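Nisalen hand-held gripper, long-term review

Score: 3 out of 5

I have now recorded 758 demonstrations with the Nisalen, of which Skillville accepted 597. I mention this early so you know the opinions below were paid for in wrist ache.

The idea is simple enough. You hold the thing, you pick something up, you put it down, and a model learns from your example how a robot might do the same. Mellulska sell it as a kit you can take anywhere, so I took it to a café terrace, on the grounds that my kitchen had nothing left to teach anyone.

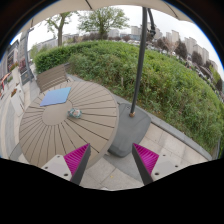
Jaws open on the terrace, magenta pads and all.

Pads first. They're ribbed, and the best part of the tool. Small rounded things stay put, and crumpled things do too, if you come at them slowly. The colour would suit a child's scooter, but I've stopped losing it in my bag.

The wide lens is a mixed blessing. It takes in half the neighbourhood, so the model gets the hedge, the tower blocks and the parked cars along with whatever you were trying to show it. Good for variety, says the manual. I've had several clips sent back for "unclear task", and I do see their point.

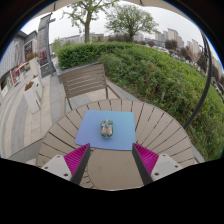

Slatted tabletops are a nuisance for anything thin, so bring a mat. Put the object in a new spot each time, and turn it as well, or you'll end up with a model that can do one trick in one place. Go slower than feels natural. My early clips look like a man stealing olives.

Battery life is 2 hours, which is longer than my patience. The trigger is stiff for the first month and then suddenly isn't. The case is dreadful, and the zip gave up in January.

I tried the Zaidi before this one. It's lighter and has a nicer trigger, but the fingers worked loose every few dozen grabs and I spent more time with the screwdriver than with the objects. The Nisalen has stayed tight so far. If you only want a weekend's worth of clips, borrow one. If you've signed up for hundreds, buy this and a better bag.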